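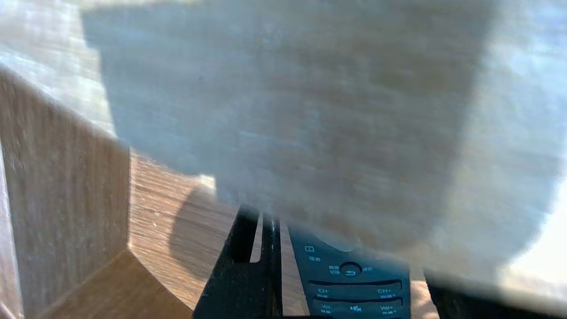

Banura Court Residents' Association
Minutes of the autumn meeting, October 27, 2025

Present: Rekha Varma (chair), Zuweira Amegashie, Anitha Nadar, Deepika Raju, and enough others to use up the good chairs. Minutes by Thenmozhi Rodrigues, who was looking at her phone when the job was handed out.
Apologies: Mr. Kulkarni, by a note under the door.

1. Last minutes
Approved, after Anitha asked that "shouted" be changed to "said." Deepika asked that it be left alone. It now reads "said loudly."

2. Heating
The boiler has been serviced by Skumik, who billed us for two visits. Zuweira was home for the first. The second seems to have been made in spirit. Rekha will ask for a refund of the call-out fee and copy everyone in, including those who have asked not to be copied in.
The hallway heat will come on at 6 in the morning, as before. A motion to make it 5:30 found no seconder among people who pay for it.

3. Bike room
There are 16 hooks and 70 apartments. This was also true last year and the year before. Deepika proposed a waiting list. Anitha said there already is a waiting list. It was found in the back of the old minute book, and the person at the top of it has moved to Wondska.
Agreed: new list, starting from nothing. Bikes with two flat tires and no name tag by January will go to the repair shop on the corner, if the repair shop will have them.

4. Noise
Complaint from the third floor about piano practice. Complaint from the piano player about the third floor. Both parties were present and both were very polite, and it took 12 minutes. Practice to end at 8:30 on weeknights. The piece may not be changed by vote, though the suggestion was noted.

5. Front garden
Zuweira has bulbs. She would like help planting them and not advice. Four people offered advice.
The hedge: see last minutes, and the ones before. Rekha has the number of a man.

6. Laundry room
The sign saying "Please empty the lint trap" has been answered in pen. The answer has been answered too. Rekha will put up a clean sign and take the pen away.
Second dryer still eats quarters. Deepika has emptied the coin box and will bring the figures next time, along with a button somebody may want back.

7. Any other business
Anitha asked whether the lobby door could be made to close more quietly. Mr. Kulkarni's note, read out at this point, asked whether it could be made to close at all. Skumik to quote for both, one visit only.

Meeting closed at 9:10. Next meeting in January, same room, Deepika to bring the key.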